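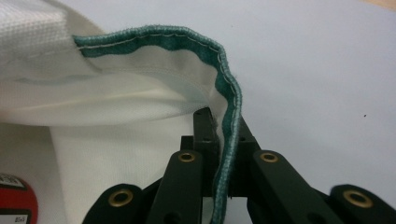 Dzintra Sakalauskas

第6讲 讲义(课前发,课上会改)
手持夹爪采集 + 布料边缘操作

先说安排。上次扩散策略的推导没讲完,剩下的放到习题课,今天不补。今天只讲一件事:用手持夹爪录示范,训练出来的策略为什么在布料上掉得厉害,Lapiņa 方法怎么处理。

一、问题设定

观测:只有夹爪上的相机,加夹爪开合宽度。没有外部相机,没有力觉。
动作:相对位姿,六个自由度 + 开合。注意是相对于当前帧,作业里每年都有人写成相对于第一帧,结果全错。
任务:沿边。夹住布边的一点,沿着边往前走,到指定的角或标签停。

刚体抓取里,物体位姿基本能代表状态。布料不行。同一件衣服,褶皱换一下,图像差别很大,但该做的动作可能一样。反过来,图像几乎一样,底下压着一层还是两层看不出来,动作就应该不同。这两种情况分开记:
(a) 多对一,靠数据多样性能解决一部分
(b) 一对多,加数据没用,要靠历史或者主动去看

考试喜欢考(b)。

二、为什么选包边

白布拍白布,对比度低,褶皱的明暗和真正的边缘混在一起。看开头那张,白色织物上一条窄的蓝绿色包边,夹爪夹着它往下走的那一段。包边颜色不同,内侧还有一道浅色线迹,跟着弯。这种是容易的情形,先拿它做基线。策略在包边上都跟不住,就别去试纯白折边了。

但是有个坑:颜色线索太强,网络会偷懒。学到的是“追蓝绿色”,不是“追边”。换成同色包边马上掉。检查方法:把输入图转灰度再评一次,不重新训练。掉得多说明依赖颜色。

另一个坑是遮挡。夹持点被夹爪自己的连杆挡掉一块,越是接触的时候看得越少。所以接触后的几帧信息主要来自两侧的布怎么弯,而非夹持点本身。卷积感受野太小的话这里会吃亏。

三、Lapiņa 方法

核心想法很简单:预测动作的同时预测边的切线方向,切线当辅助监督,推理时也拿来用。

步骤:
1 编码图像,取 2 帧历史
2 切线头输出单位向量(图像平面内),损失用 1 减余弦,不要用角度差,角度在正负180处不连续
3 动作头输出一段动作序列,长度 8
4 推理时把动作的平移部分投影到切线附近,垂直分量乘一个小于1的系数
5 执行前一半,重新预测

第4步的系数论文里没怎么解释。我的理解:垂直分量不能全砍,砍掉就没法修正偏差,夹爪会慢慢滑出边。完全不砍又会抖。课上画图说。

切线标注哪来?不用人标。手持示范的轨迹本身就大致沿边,取后面一小段轨迹投影回当前图像,就是切线的伪标签。前提是手眼标定靠谱,标定歪了伪标签系统性偏。Prumetti 那组数据一开始就是这个问题,7月重新标了一遍才能用。

四、结果(自己跑的,别引用)

训练集 Lundis,测试在没见过的织物上。成功 = 走到指定终点,中间没有脱手。

只有动作头:成功率低,脱手集中在转弯处
加切线头,推理不投影:有提升,直线段明显,弯处一般
加切线头 + 投影:78%

剩下的失败主要三类:
- 弯得急。边先向上再折下来那种拱形,切线在短距离内转很多,8 步的序列走到后半段已经过时了
- 夹到两层。就是前面说的(b),单帧看不出来
- 粗纹理的布盖在边上,边的起点从另一层底下出来,切线头会被上面那层的边带跑

第三类大家看图左上角,包边是从一片织纹较粗的白布下面出来的。往回走走到那里应该停还是该继续?示范里两种都有人做,所以数据本身就是矛盾的。采集规范要先写死,这比换网络管用。

Grosier 的做法是把序列缩短,弯处好了,直线段变慢,而且抖的更厉害。没有免费的。

五、采集时注意

手速要稳。手太快运动模糊,切线伪标签还在但图像已经没用了。
开合宽度一定录,很多人忘。布薄,宽度变化很小,归一化之前先看一眼分布,不然被噪声淹掉。
失手的片段不要删,单独存,后面讲恢复行为要用。
标签、商标之类的东西会成为捷经特征,测试集要换成不带标签的或者标签位置不同的。
背景至少换几种,全是浅灰白桌面的话布和桌子的边界也容易学歪。

六、作业

1. 证明第2步中余弦损失对预测向量的梯度在反向(夹角180度)时为零,说明初始化时会不会卡住。提示:先归一化再求导。
2. 用给的代码去掉投影,画出垂直偏差随时间的曲线。分弯处和直线段画,合在一起看不出东西。
3. 设计一个办法区分一层和两层,只能用手上的相机和开合宽度。写半页,不用实现。不接受“加力传感器”。

2024年8月14日前交,交到课程页面。第2题图要带坐标轴单位,上次一半人没写。

阅读:Lapiņa 方法那篇的第三、四节,附录可以跳。下次讲恢复行为,会用到第2题的曲线。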